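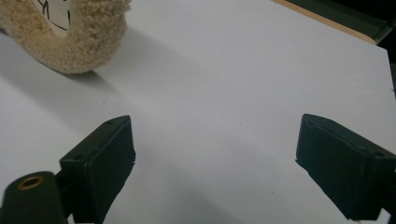 Ultness studies how robots can learn to handle soft things. A hard block keeps its shape when a gripper closes on it, and most of the methods we grew up with depend on that. Cloth, foam and anything stuffed behave differently. They give under the fingers and they end up somewhere slightly different each time. Much of our work goes into the moments before contact, when the fuzzy ring is still off in one corner of the white tabletop and there is only bare surface between the two black fingers. The path a person takes from there to the object carries a lot of information, and our method is built to use it.

The group was started by Heather Goodwin, who still directs the research. She had spent several years writing grasp planners for warehouse parts and wanted to know why the same planners did so badly on a pillow. Ultness now has 15 people. Most are engineers, a few came from textile and packaging work, and one trained as a physical therapist. We do contract research for manufacturers and we publish what our contracts allow us to publish.

What we work on

Our main line of research is a method called Julus. It learns from demonstrations that people give with hand-held grippers. The person does the task directly, with the same fingers the robot will use, and the camera on the tool records the approach from close up. Julus takes those recordings and splits each one into an approach, a contact and a carry. It then trains on the three parts separately before joining them again.

The splitting is the part we consider our own. In earlier work we trained on whole demonstrations from start to finish. The policies that came out of this were good at carrying and poor at first contact. The reason was simple enough once we looked at the data. Carrying takes up most of the time in a demonstration, so the model saw a great deal of it. First contact is over in a moment. When we gave contact its own share of the training, the robot stopped pushing soft objects away from itself as often as it had.

Results so far

The current Julus model was trained on 2,443 demonstrations covering 36 soft objects. We tested it on 6 objects that were left out of training. It picked up all of them at least once, and it was reliable on the ones that were thick enough to squeeze from the sides. Thin, floppy objects are still a problem. The fingers tend to slide over them, and the model does not yet know to look for a fold or a raised edge.

Two-handed work came later. A long object that bends can't be lifted well from the middle, so one person holds a gripper in each hand and takes both ends. Julus treats each hand as its own stream and adds a third signal for the distance between them. Without that signal the two arms would sometimes pull against each other. With it they keep a steady spacing, although they are slower than a person by a wide margin.

We also compared fresh recordings with older ones made by the same people. Practiced demonstrators move faster and waste less motion, but their data is not always better for training. They make very few mistakes, so the model sees few corrections. We now keep a share of recordings from people in their first week, including the fumbled grasps.
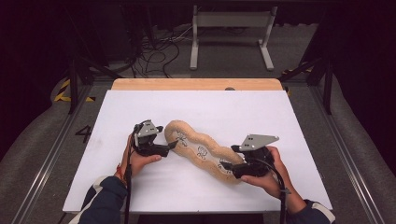 Why do you use two grippers on a long object when one could drag it?

Dragging works on a smooth surface and fails nearly everywhere else. A long soft object that is pulled from one end will stretch, roll or catch on whatever it is lying on. Holding both ends keeps its shape close to what the model expects when it is set down again.

How we run a project

A project normally begins with a visit. We ask to see the task done by the people who do it now, and we ask for samples of the real object, including damaged ones. After that we record a small first set and train on it before anyone agrees to a larger one. If the small set shows no progress, we say so and stop there. This has happened, and the clients were mostly glad to hear it early.

Recording sessions are kept short. Holding a gripper in each hand is tiring and the quality drops when people are tired. Demonstrators choose their own order of tasks and can throw out any take they are unhappy with. The discarded takes are stored separately and are not used for training without their consent.

Software and sharing

Grimshaw is our in-house tool for checking recordings. It flags takes where the camera lost track of its position or where the finger opening was not logged. Pliseck is the smaller program that marks the contact point in each take. A person reviews its marks, and for soft objects they need correcting often, as it is hard to say exactly when a finger has begun to touch fleece.

We plan to release Pliseck in October with a set of hand-corrected marks. Grimshaw is tied closely to our own hardware and we have no plans to release it.

Visits and jobs

The lab is open to visitors one Saturday each month. Please write ahead so that someone from the recording team can be there. Openings for demonstrators and engineers are listed on the jobs page, and no background in robotics is needed for the demonstrator positions.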